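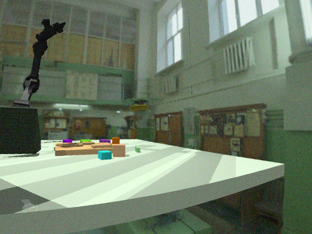 Low winter sun is the main cause of the glare reports logged at the Dredasville site between the clocks going back and the end of the year. At this latitude the midday sun stays low enough to reach well into a south-facing room, and fixed overhangs designed for June do very little to stop it. The result is patchy light: the white table top is crossed by broad diagonal bands, lighter and darker grey, where the sun comes through the windows and the parts between them cast shadow. A meter placed in one band and then in the next gives two very different answers, and a single reading taken for the room record tells you little.

The readings in the Ibarra wing make the point. At noon, on the same desk, the sunlit patch gave 1,829 lux and the shaded patch beside it gave 737. Both are ample for reading. The trouble is the step between them, which sits in the middle of the working area and moves across it through the day. The eye adapts to the brighter patch, and print in the darker one looks dull. Staff then switch the ceiling lights on, which raises both figures and leaves the step where it was.

Roller blinds remain the usual answer, and the usual fault is that they are dropped in the morning and stay down until somebody goes home. The Jerkora blinds fitted on the first floor have a more open weave than the ones they replaced. They cut the direct beam and leave some view out. They do not cure reflected glare from glossy paper or from screens set facing the window, so desks should still be turned side-on to the glass where the sockets allow it.

Surface finish matters as well. Our desk tops reflect 80 per cent of the light that falls on them, which helps on overcast days and works against us in direct sun. A mid-tone matt mat under the keyboard is cheap and removes most of the complaint. Painted walls in a mid-tone colour are less of a problem, though gloss paint will still throw a highlight if the sun catches it at a shallow angle. Matt or eggshell should be specified when rooms are next redecorated.

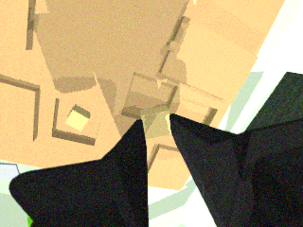
Direction of light is the other half of the subject, and it is often left out of surveys that record only the level on a flat surface. Light from one main direction lets people judge shape and depth; light from everywhere flattens things. On the small pale tan piece of the wooden structure, the top face is lit yellowish and the side is slightly darker, and that difference is enough to read it as a solid. Under a fully diffuse ceiling, with every face equally bright, small parts, stair nosings and the edges of stacked paper become harder to see. Display shelves and model tables should therefore keep some light from the side, even where the blinds are down.

Blandine Lacroix has finished the new survey sheet. It asks for two readings per desk where there is direct sun (brightest and darkest patch) and a note of the main direction of the light, given as left, right, front or behind when seated. Meters should be zeroed with the cap on and left for a minute near the window before use. The Cirneck handheld units read high when the battery is low – change it if the symbol shows, and repeat any readings already taken that day.

The sheet applies to all 138 desks on the south and west sides. North-side rooms are left out this time. Please note the state of the blinds and whether the ceiling lights were on, as last year's returns often omitted both and could not be compared. Completed sheets go to the facilities office tray, with the meter.

Last updated: 16 January 2025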